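Can a robot take something from the fridge yet, or is it still only demos?

3 min read

Asked by esitz_kitchen on Friday, June 17, 2022

My mother lives alone and her hands are not strong anymore. She can walk, she can cook simple things, but opening the fridge and taking food from a low shelf is difficult for her. My brother says we should wait because household robots are coming soon. I am not so sure. I work with packing machines and I know how long "soon" can be.

So I want to ask people who know this field. Is the fridge already a solved chore? I mean the full job: open the door, find the food, take it out without breaking anything, close the door. The pictures are from a simulated kitchen, and they show the kind of work I am asking about.

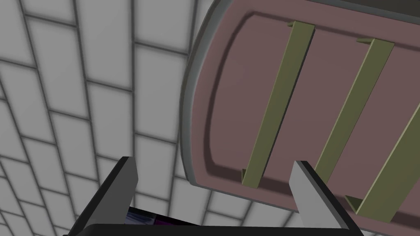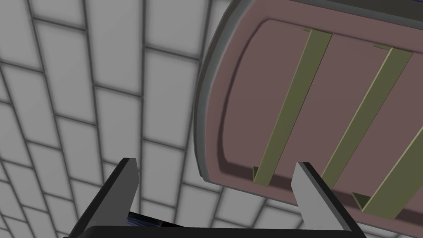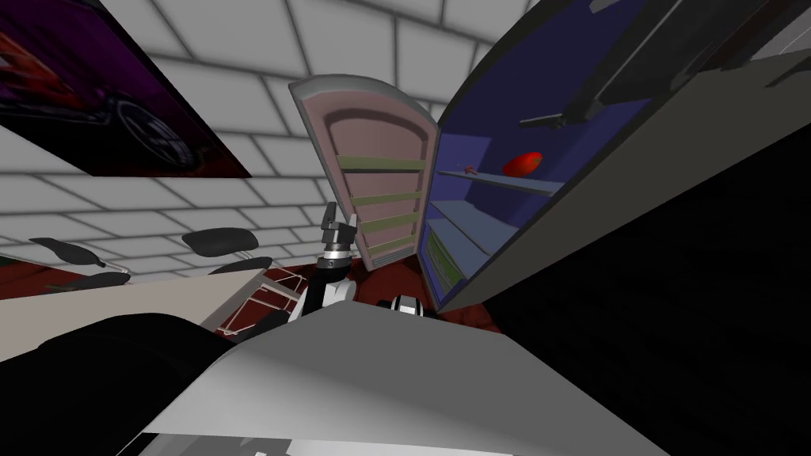

All three are computer renderings, with the gripper near the open fridge door and its green shelves.

What I want to know

First, if a robot can do this in a simulated kitchen, how far is it from doing it in a real one? Second, is there anything a normal family can buy now, or in the next years? I do not need it to be fast. If it takes five minutes to bring one tomato, my mother will not complain. She will complain if it breaks the door or leaves it open all night.

I looked at the price of one arm on wheels from a company called Nullbridge and it was 3,155 dollars for the arm only, without the base and without any program for kitchen work. For this money I can pay a helper for a good while. But a helper does not come at ten in the evening when she wants yogurt.

Please answer in simple words, I am not a programmer.

lelleo_bench

Short reply to the first part: it is not solved, but it is also not fantasy.

I have worked with simulated kitchens for a few years, mostly the boring side, where you check why a task failed. The fridge is one of the harder pieces of furniture. A drawer moves in a straight line. A door moves in an arc, so the hand must follow the arc and the base must often move back at the same time. If the robot pulls a little bit wrong, the fingers slip from the handle, or the whole robot gets pushed to the side. In the simulator you start again. In your mother's kitchen you have a scratched door, or worse.

Then comes the seal. A real fridge door holds with a magnet and needs a strong pull at the beginning and almost nothing after. Many simulated doors do not have this, or they have it in a very simple form. A program which learned on such a door can pull too weakly at first, and when somebody corrects this, it pulls too strongly and the bottles in the door shelves fall over.

Look also at your first two pictures. The hand is wide open and the door fills a big part of the view, with the bars of its shelves going across at an angle. For a person it is clear what this is. For a program, a close and tilted view like this gives not much to work with, and it must combine it with a wider view like your third one. There you can see the red oval thing on the glass shelf, and also how much other furniture stands in the room. The arm has to reach past the door and into the fridge without touching the door on the way.

In April we ran a fetch task in our own simulator, 20 tries, always with the same fridge and the same food. It finished five. The most common failure was very simple – the arm touched the door from inside and slowly closed it on itself. I write this so you have one honest number, but please do not use it to judge other systems. Ours is small, and other groups do better.

For the second part, I would not buy an arm now. The price you found is only the beginning. You would also pay for the base, the cameras, the mounting and many evenings of your time. And I would not leave it alone in a room with an older person, even a slow one. Slow machines can also squeeze a finger.

kashindye_repairs

just get her a small fridge and put it on the counter. no robot needed. my aunt has one, door opens with two fingers

packingline5

I agree with the small fridge, but I want to add something from the shop floor, because you said you work with packing machines too.

On our line the machine picks well because we prepared everything for it. The boxes arrive in the same direction, the light is always the same, and the floor is marked. When a box comes turned, the machine stops and a person goes there. In a home there is no person who goes there, or it is exactly your mother, and then you gained nothing.

So the question I would ask a seller is what happens when it stops in the middle. Does the arm stay in the fridge? Can she push it away by hand? Does it call somebody? If the seller shows you only the video where everything goes well, go home.

What I did for my father costs very little:

– a strap loop on the fridge handle, so he pulls with the forearm and not with the fingers
– daily food on the middle shelf, heavy things never at the bottom
– an alarm for the open door, with a battery, it beeps after one minute
– light plastic boxes with a big lid edge instead of jars

The strap was the best of these. You can make it from a bag handle in five minutes. Check first on which side the door opens and whether the handle is screwed well. Some new fridges have no handle at all, only a groove, and then you need the glued type. Clean the door with alcohol before gluing and wait a full day before she pulls on it.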